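Wood Surfaces and Finishes
Handout 2: Reading the Grain
Instructor: Spyros Konstantinidis, Borkcombe

Before you sand or finish a tabletop, find out which way the grain runs.

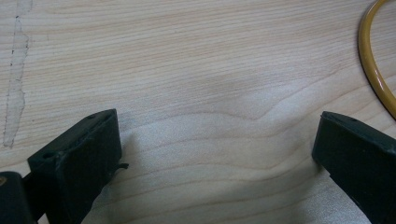 Grain is the direction of the wood fibers. On a flat-sawn board the growth rings show up as arches or waves in the middle and as tighter, straighter lines toward the sides. Quartersawn boards have mostly straight lines across the whole width.

Pale woods hide scratches until the finish goes on. Look across the top from a low angle, with a lamp at the far end, and mark what you find in soft pencil.

Whitish marks can be several things - old paint, tape residue, scuffing. Test a small spot with mineral spirits before you reach for sandpaper. Residue often softens. A scuff won't.

Sand with the grain, 120 grit and then 180. Wipe off the dust between grits.

For next class: bring one offcut and your notes on it. Iason Athanasiadis has the key to the lumber rack.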